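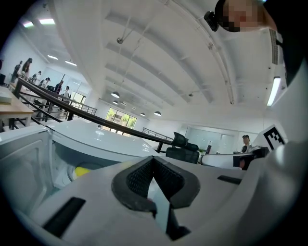 Mezzanine news

The upper floor at Trendell has been open to everybody since March, and the building has sorted itself into people who go up there to work and people who go up there to lean. The leaners are winning. Give a person a railing and a window full of trees and they will stand at it until their coffee is a memory.

A few housekeeping points, then.

The white rounded tabletop shows everything. Fingerprints, mug rings, the ghost of somebody's bagel. Wipe it when you leave. The cloths are in the kitchen, where they have always been, in mint condition.

Please don't park cups on the handrail. There is a lower floor, and there are people on it.

The glass balustrade gets cleaned once a month by Didenko, who charge us $400 a visit and have asked, politely, whether we are pressing our foreheads against it. We said we'd look into it.

Quotes for window blinds came in at $2,680 from Jultow and $3,000 from Trarorden. Half of you want shade in the afternoon and the other half want the trees. Send your vote to the front desk before the end of June.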